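제4장 순례자 숙소와 환대의 제도

종교 공동체가 낯선 이를 맞아들이는 방식
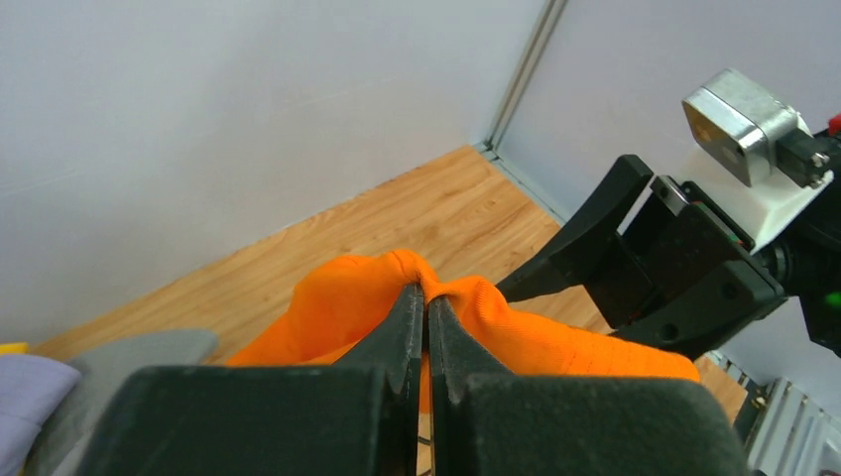 앞 장에서는 정기 의례가 공동체 내부의 결속을 어떻게 유지하는지를 살펴보았다. 이 장에서는 시선을 바깥으로 돌려, 소속이 다른 방문자와 장거리 순례자를 공동체가 어떠한 절차로 받아들이는지를 다룬다. 환대는 흔히 개인의 덕목으로 이해되지만, 종교사에서 환대는 일찍부터 규칙과 예산, 건물과 직책을 갖춘 제도로 존재하였다. 숙박 일수의 제한, 식사 제공의 범위, 예배 참석의 조건 등은 대부분의 전통에서 문서로 정해져 있었으며, 그 내용은 해당 공동체가 자신과 타자의 경계를 어디에 두었는지를 보여 준다.

학습 목표

이 장을 마친 학습자는 다음을 수행할 수 있어야 한다.
1. 순례자 숙소의 세 가지 운영 형태를 구분하여 설명한다.
2. 숙박 규정을 사료로 읽고, 규정에 드러난 공동체의 우선순위를 파악한다.
3. 환대 의무와 의례 참여 자격 사이의 긴장을 사례에 적용한다.
4. 현대의 방문자 안내 제도가 전통적 규범을 어떻게 계승하거나 변형하였는지 서술한다.

주요 용어

객실 규약, 공동 식탁, 무상 숙박 기간, 방문 신자, 봉헌금, 의례 참관

4.1 환대의 종교적 근거

여러 종교 전통은 나그네를 대접하는 일을 신앙의 의무로 규정한다. 유대교와 그리스도교의 경전은 이방인을 압제하지 말 것을 명하며, 그 근거를 공동체 스스로가 이방인이었던 기억에서 찾는다. 이슬람 전통에서는 손님에게 사흘간의 숙식을 제공하는 관행이 널리 알려져 있고, 그 이후의 대접은 자선으로 간주된다. 불교 사원 역시 수행승과 재가 신자에게 머물 곳을 제공해 왔으며, 시크교의 공동 식당은 신분과 종교를 묻지 않고 음식을 나누는 제도로 정착하였다.

이러한 규범은 공통점이 많으나 실행 방식에서는 차이를 보인다. 어떤 공동체는 숙식을 제공하면서도 의례 공간의 출입을 제한하였고, 다른 공동체는 의례 참관을 폭넓게 허용하는 대신 숙박은 인근 민가에 맡겼다. 따라서 환대의 정도를 하나의 척도로 비교하는 일은 적절하지 않다. 이 책에서는 숙박, 식사, 의례의 영역을 나누어 각각 검토하는 방법을 취한다.

4.2 운영 형태의 구분

순례자 숙소는 운영 주체에 따라 직영형, 위탁형, 회원형으로 나눌 수 있다. 직영형은 예배 공동체가 건물과 인력을 직접 관리하는 형태이다. 의례 일정과 숙박 일정이 긴밀하게 맞물리는 장점이 있으나, 축일에 방문자가 집중되면 공동체 구성원의 부담이 커진다. 위탁형은 별도의 단체가 숙소를 맡고 예배 공동체가 운영 지침만을 정하는 형태이다. 회원형은 순례자들이 결성한 단체가 회비로 숙소를 유지하는 경우로, 해당 지역의 공동체와는 협약을 통하여 관계를 맺는다.

세 형태의 경계는 고정되어 있지 않다. 직영형으로 출발한 숙소가 재정 문제로 위탁형으로 전환되거나, 회원 단체가 해산한 뒤 건물이 지역 공동체에 기증되는 일도 있다. 형태가 바뀌어도 이전의 규약이 일부 조항으로 남는 경우가 많으므로, 현행 규약만으로 숙소의 성격을 단정해서는 안 된다.

4.3 사례: 플레럼 순례자 숙소

플레럼(Plerham) 순례자 숙소는 직영형에서 위탁형으로 이행한 사례이다. 숙소는 침상 60개를 갖추고 있으며, 한 해 동안 3292명의 숙박자를 기록하였다. 이 가운데 598명은 11월의 추모 기간에 머물렀다. 숙박자 명부에는 출발지와 소속 공동체를 적는 난이 있으나, 소속을 적지 않은 방문자도 동일한 조건으로 받아들인다.

현재의 운영은 단타스(Dantas) 재단이 담당한다. 위탁 협약에 따라 재단은 객실과 식당을 관리하고, 예배 공동체는 저녁 기도와 방문자 안내를 맡는다. 협약 체결 당시 가장 오래 논의된 조항은 저녁 기도의 참석 여부를 숙박 조건으로 둘 것인지에 관한 것이었다. 최종 문안은 참석을 권하되 의무로 정하지 않았고, 기도 시간 중 식당을 닫는다는 종전의 규정은 그대로 유지하였다.

비교 대상으로는 케이슨(Cason) 숙소를 들 수 있다. 회원형으로 운영되는 이 숙소는 회원 188명의 회비로 유지되며, 비회원의 숙박을 이틀로 제한한다. 두 숙소의 규약 발췌문은 이 장 끝의 읽기 자료에 수록하였다.

예비 토의

다음 절로 넘어가기 전에 학습자는 자신이 알고 있는 종교 시설 한 곳을 택하여 방문자 안내문을 구해 읽는다. 안내문에서 방문자에게 허용되는 행위와 제한되는 행위를 각각 정리하고, 그 구분이 숙박, 식사, 의례 가운데 어느 영역에 속하는지 표시한다. 정리한 내용은 4.4절에서 플릴텐(Plilten) 지역의 방문자 규정을 분석할 때 다시 사용한다.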